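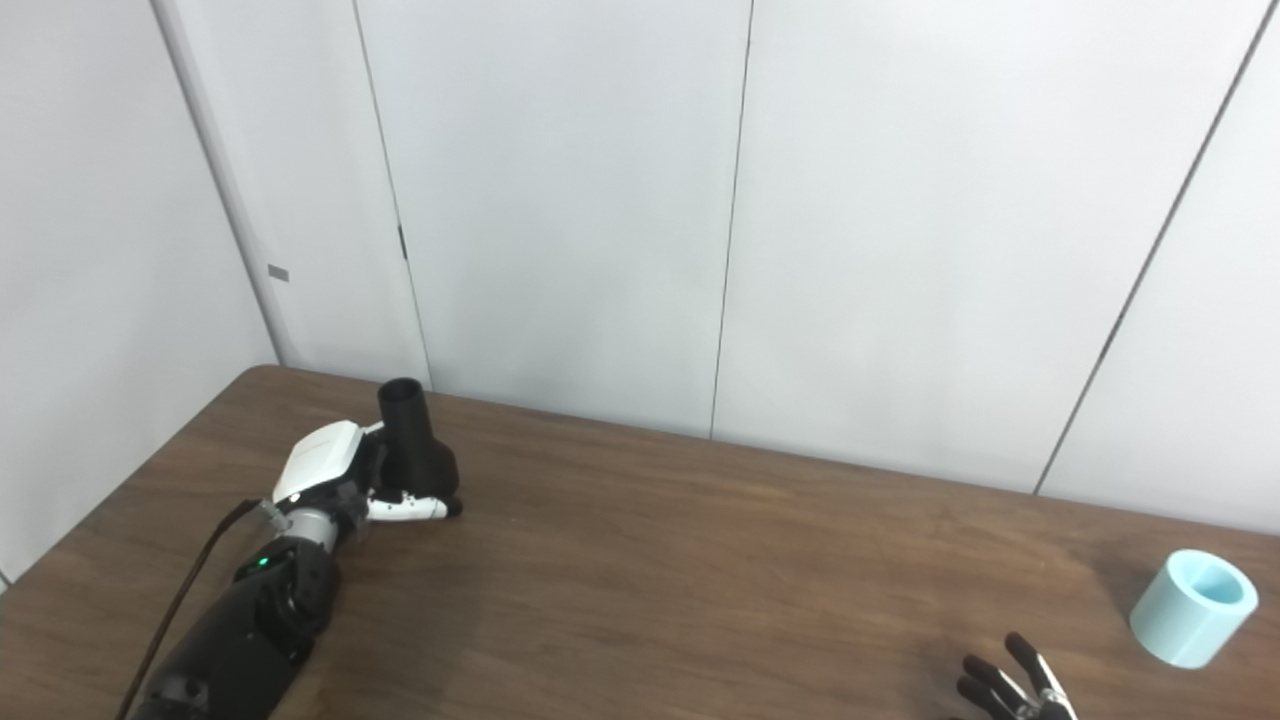

## Nuven tabletop set, bimanual

Teleoperated demonstrations of a humanoid upper body handling small rigid objects on a table. Every episode was driven by a person at the Llanos remote station. No scripted motion and no policy rollouts are included.

- Episodes: 264
- Hands: 2, five-finger, left and right
- Objects: black narrow-necked vessel, light blue cup
- Camera: head view, color
- Control: position targets for both arms and hands
- Status: frozen in May; fixes go to the changelog only

## Tasks

`vessel_left` is a one-handed task. The left hand grips the black vessel by its wide lower body and moves it to a target area. The right arm is under operator control the whole time and is recorded, even when it does nothing useful. Do not mask it out by default. Operators often bring the right hand toward the cup before the left hand has finished, and a model trained on the left side alone will not learn that overlap.

`cup_both` is a two-handed task. The cup is held between the hands, with the fingers of the right hand over it and both thumbs on the underside. Operators were asked to keep the hold above the table near the center. They were not told which fingers to use, so expect variation in the index finger of the left hand. It is extended in many episodes and curled in others. 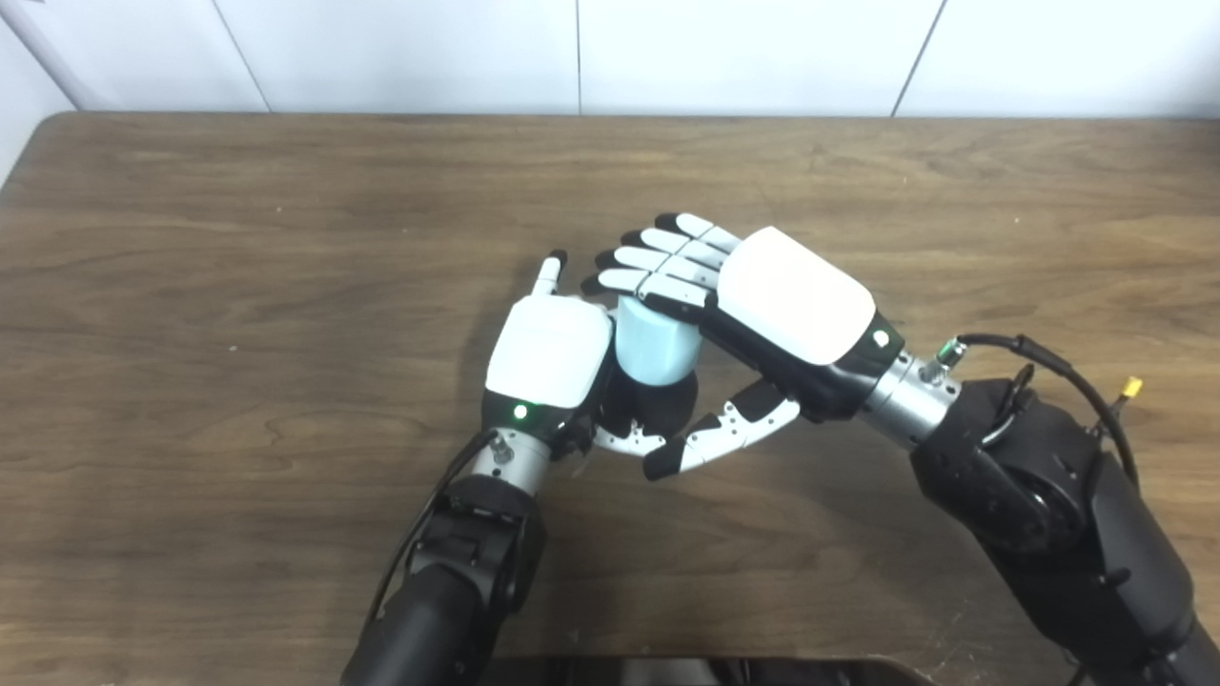
## Episode layout

Each episode is one folder:

```
ep_0000/
 head.mp4
 state.parquet
 command.parquet
 meta.json
```

`state.parquet` holds measured joint positions. `command.parquet` holds what the operator station sent after retargeting, before the joint limiter. The two differ most at the fingertips during contact, where the command goes past the object surface and the measured joint stops. Train on commands if your controller is position based. Training on measured state gives weak grips.

`meta.json` has the task name, the operator code, the outcome and the index of the first contact frame. Contact was labeled by hand from video. For `cup_both` it refers to the first hand to touch, whichever side that is.

## Collection

Arm motion was captured with the Clevon handheld trackers and finger motion with the Iltach gloves. Retargeting matches fingertip positions relative to the wrist. Thumb opposition is scaled per operator, and the scale is stored in `meta.json` as `thumb_gain`.

Operators practiced for 61 minutes before their first kept episode. Practice runs are not in the release. An episode begins when the operator presses the pedal and ends on the second press, so there are idle frames at both ends. `tools/trim.py` removes them using a joint speed threshold:

```
python tools/trim.py --root data/ --min-speed 0.02
```

Trimming is off in the published files.

## Outcomes

`success`, `partial` and `fail` were set by the operator right after the second pedal press. A second reader checked the `partial` group only. Failed episodes are kept, and most loaders will want to filter on this field.

## Known problems

- Command and video clocks drift in long episodes. Use the `t_sync` column; do not align by frame index.
- The hands hide large parts of the cup in `cup_both`. Object pose is not provided for that task.
- Glove dropouts shorter than 500 ms were filled by holding the last value. Filled rows have `held = 1`.
- Wrist force was logged but never calibrated. It is left out.
- One table and one set of white wall panels throughout. Background variety is close to zero, and results on other tables have not been measured.

## Splits

`splits/train.txt` and `splits/val.txt` are divided by operator code, so no operator appears in both. There is no test split.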